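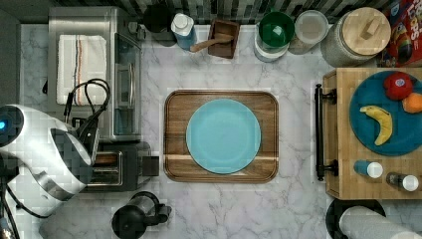 *Overhead view: plate on the tray, toaster lower left, fruit over on the cart.*

Hi all,

On Thu 24 May someone from the Wimach group wrote:

> Does your Flokell policy really need both views? We dropped the overhead one in June last year and saw no harm, but our tasks were all pick and place.

Great question, and I've been itching to answer it! We trained on 200 demonstrations of the toast task at Skirham, then again on 800, each time with and without the overhead view. At 800 the two are nearly level. At 200 the overhead view wins easily, and I was so surprised that I ran it again with 7 seeds (same story).

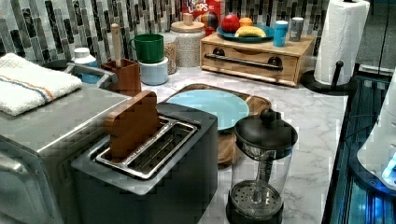
*Side view: wooden toast upright in the rear slot.*

My hunch is the slots. From the side you get the height of the toast very nicely, but which slot it's over is harder to judge, and a small policy needs more examples to learn that. The Jiang baseline shows the same gap, only smaller.

Next up is 1000 demos with the side view alone. Has anyone tried masking one view at random during training? I'd love to compare notes!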